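Table setting with a robot arm: bench tips from the Anholm study

These notes come from the tray-setting work we wrote up in August. The task is to put a plate, a small bowl, a soup spoon and a pair of chopsticks on a serving tray. We ran it 300 times with one layout of the bins and 299 times with another. One trial was lost to a full disk.

Keep each kind of item in its own bin, and give the bins different colors. White spoons in a white bin cost us a lot of missed grasps in the early runs.
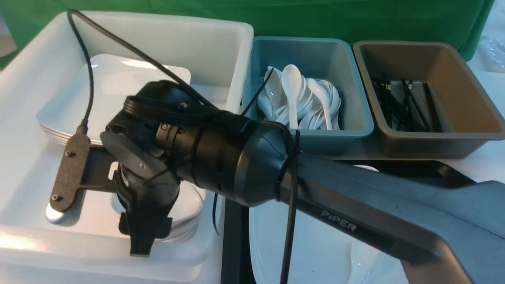 Tie cables down at the wrist, then move the arm through its whole reach before you trust the ties. Leave slack at the joint. Krystyna Kwiatkowski checks ours every 70 trials.

Glare is the main problem with glazed dishes. Turning off one overhead light helped more than retraining did. If you can't change the lights, record demonstrations at several times of day.
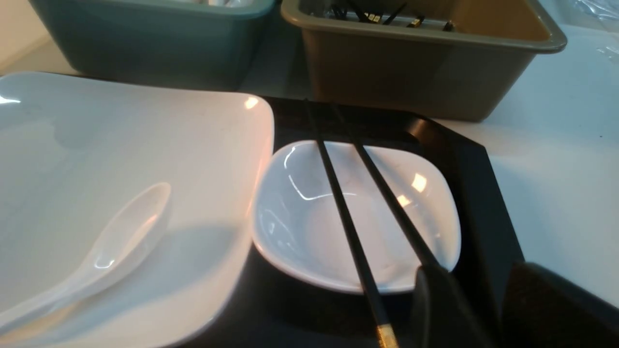 Chopsticks were the hardest item. Score the pair as two picks. When we scored it as one, a dropped stick hid inside the average and the two layouts looked the same.

Stir the spoons between trials. If they go back in neatly, the policy learns neat spoons. 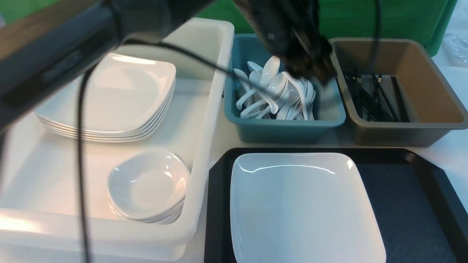
For spoons, allow one retry and log it separately. Nikola Ziółkowski went back through 926 spoon attempts to add this by hand, and it took most of a week.

Plates should be gripped at the rim and lowered slowly. A textured mat in the tray keeps them from sliding.

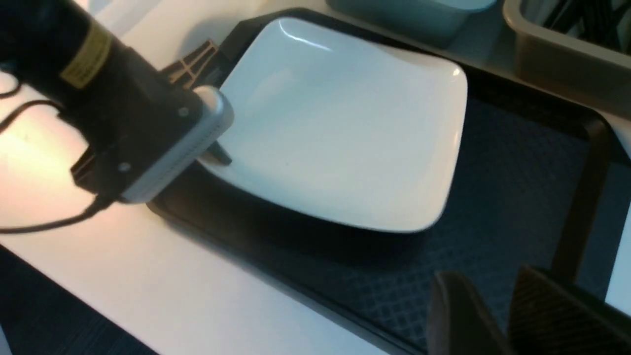

Wipe the fingertips with a damp cloth at the end of the day and let them dry overnight. Replace the pads in pairs. Write the date of the change in the trial log.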